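Hand tools at the Kusville bench: how the gripper trial is going
March 13, 2026

If you have walked past the repair benches at Kusville since January, you will have noticed people working with a pair of green fingers instead of their own. Plenty of you have asked about it, so I finally have an excuse to write it up!

The short version: Dendley is getting help with sorting and putting away small tools. The long version is more fun. The robot arm that Memico is setting up for us has to learn the job from somewhere, and it learns from us. One of us picks up the hand-held gripper, does the task the way we always do it, and the camera on the tool records it. Then we do it again. We set ourselves a target of 500 recordings for the tool boxes alone, and the bench team got there 10 days early.

I took my turn in the second week and I was terrible at it. You forget how much your fingertips tell you (is it seated? is it about to slip?) until you have to work through two pads and a trigger. After an hour or so it starts to feel natural, and then you catch yourself reaching for your coffee with the thing.
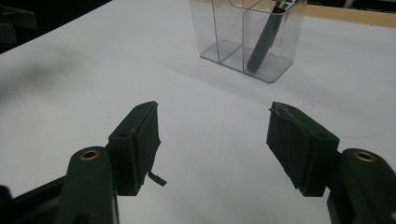 Gripper open over the white bench, with a green-handled tool standing in the clear divided box.

The pads get a hard life. The black lining on the inner faces starts to lift and fray at the edges, so we now keep a spare set in the drawer under bench 2 and anyone can ask for a change. Please do ask. A worn lining changes the grip, and we want the recordings to match what the arm will be using later.

Now to the part most people stop me in the hallway about. What changes for us? The late put-away round goes first, and I haven't met anyone who will miss it. On a busy shift that was about 105 minutes of bending over boxes when everyone wanted to go home. Those hours go back to repair work and to training, and the bench team keeps its full headcount. The people who made the recordings will also be the ones who check the arm's work and decide when a box is ready for it. I love that part. They know which handles roll, which boxes tip and which compartment everybody fills wrong, and all of that is going straight into the setup.

Still to come: the narrow boxes, which are giving everyone trouble, and a visit from our colleagues at Suominen, who want to try the same thing with their cutters. If you'd like a turn with the gripper before they arrive, put your name on the sheet by the bench door. No experience needed, and short sessions are fine. Left-handers especially welcome, as we have hardly any recordings from you yet.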